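4.3 Preparing the work surface

Applies to Stodus cells with a wrist camera. Complete section 4.2 first.

1. Set the arm to HOLD and wait for the status light to stop blinking.
2. Clear the table of all items not on the task sheet.
3. Wipe the surface. Dust and crumbs can register as objects at close range.
4. Place the container and the loose items at least 40 mm apart.
5. Limit arm speed to 200 mm/s for the first run.

CAUTION: Do not reach into the work area while the arm is live. HOLD is not a safety stop - use the red switch on the Hulau controller.

6. Open the wrist view and check it against the task sheet. Small dark specks on a light surface mean step 3 must be repeated. 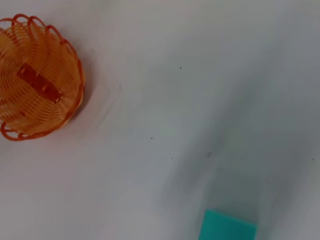
Figure 4-3. Wrist view with orange basket, teal block and specks on the surface.

NOTE: A soft shadow on the table is acceptable. Do not raise the exposure to remove it.

7. Record the check in the cell log. Repeat this section every 3,000 cycles.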